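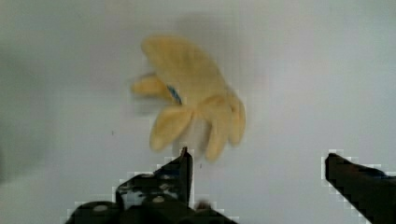

Solomiia Mykhailiuk

2 min read

Home Posts Replies About

The Gendgate allotment society reminds members that plot rents fall due in August. Full plots are 200 square metres, half plots 100.

Fourteen names remain on the waiting list. Offers are made strictly in order of application – please do not ask for exceptions. 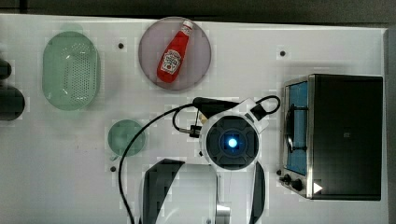

May a plot be shared by two households?
Sharing is permitted, provided both are named on the agreement.

Water will be turned off at the lower gate for 21 days while Prokopenko replaces the old pipe. The upper tap is unaffected.

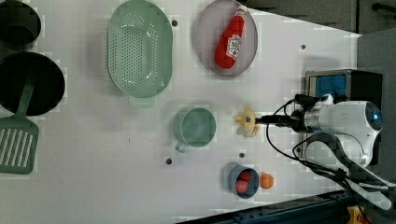

A table of kitchen items, with a small toy banana.

Bonfires remain forbidden until the end of August. Questions on rents should go to Danylo Zhuravel in writing.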